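Speaker notes: "The Kitchen Table Problem"
Evening talk, Stolell Public Library, downstairs room. Slot is 30 minutes, leave time for questions. Clicker sticks. Press it once and wait.

OPENING

Say good evening. Wait for the folding chairs to stop. Thank Burgi Marti for the invitation and for the soup beforehand, if there was soup.

Start with the letter. My grandfather left one page about who should get what, and most of it concerned the good ladder. The house took a paragraph. The money took a line. The ladder had conditions. Pause here, people usually laugh, and if they don't, keep going, because the next part is sadder.

The point: families fight over the things that don't cost much. In all the time I've been helping people clear out houses, I have seen one real argument over a bank account. I have seen dozens over gravy boats. Two grown brothers stopped speaking over a barometer that had been stuck on "Change" since before either of them was born.

So tonight is about small stuff. Who gets it, how you ask, and how you say no to your aunt.
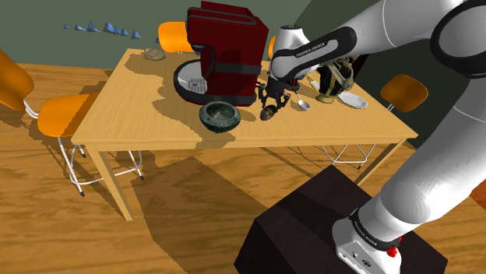

PART ONE: WHY THE TABLE COMES FIRST

Every clear-out begins at a table. You sit down, somebody makes coffee, and somebody says "well, I don't want anything." Write that person's name down. They will want something by lunch.

Tell the Hauser story. (It's a street, not a family. Last time a man came up afterward quite worried.) House on Hauser Street, 14 cousins, one kitchen, a single Saturday-sized chunk of patience. Wait, don't say "Saturday-sized," it got a blank look in March. Just say one day's worth.

They began in the attic, where there's no place to sit and everyone is too hot. By two in the afternoon they had divided up one box of Christmas lights and said several things about each other's husbands. We moved everybody down to the kitchen and started over. It went better. It didn't go well, but it went better.

Rules I give people, read these slowly:

Sit down.
Nothing leaves the house on the first day. This includes "just this one thing."
Spouses may attend. Spouses may not vote.
If two people want it, say so out loud and move on to the next thing. Come back after food.

Somebody will ask about stickers. Colored stickers are fine until a child gets hold of the sheet. Ask me how I know. (Nobody ever asks. Tell them anyway: green dots, a cat.)

PART TWO: VALUE, AND THE MAN WHO KNOWS ABOUT VALUE

There is always a relative who watches the auction shows. He will turn things over and look at the bottoms. Let him. It keeps him busy.

Gebhard Lehner, who had the shop on Brorkarent Lane for years and looked at more estate lots than anyone I know, used to give the same speech to every family. It went: "Insure it for what you'd cry, sell it for what you can get." I stole that line from him and he has asked me to say so.

His other habit was pricing a thing before he heard its story and then once again after. The price never moved. The family's face did. Over 85 percent of my own clients, by my notebook, kept something they'd been told was worth next to nothing. I find that cheering. You may find it explains your garage.

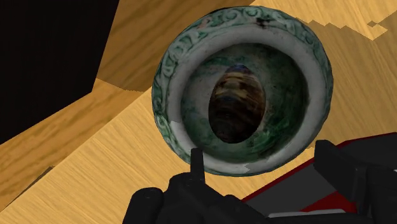

PART THREE: HOW TO ASK FOR SOMETHING

Most people don't ask. They hint, and then they hold it against you for 30 years. My own mother admired a certain dish at her sister's house every Thanksgiving, loudly, and was given a fondue set. If she had said "I'd like that when you're done with it," there would have been an awkward second and then a dish. People are shy about wanting the worn piece in particular, as if they ought to hold out for something in better shape. A green bowl with swirls running around the outside and the glaze gone pale along part of the rim is a perfectly good thing to want. Say you want it. Say why, in one sentence. Then stop talking, which is the hard part -- I've watched people get a yes and go on pleading for five more minutes.

And saying no. "I've promised it to someone" works only if you have. Otherwise your aunt will find out, and she'll enjoy finding out. Try "I'm not ready to decide that one." It has the advantage of being true of nearly everything.

Skip the Futover letters unless we're ahead of time. They're long and the best one has swearing in it.

LAST BIT

Hand out the one-page list. It has blanks for the object, who wants it, and what they said about it. Ask people to fill in one line before they go home, in pencil.

Mention that the ladder went to my cousin. She lives in a ground-floor apartment.

Questions. Repeat each one back, the room has a fan. Chairs go against the left wall afterward.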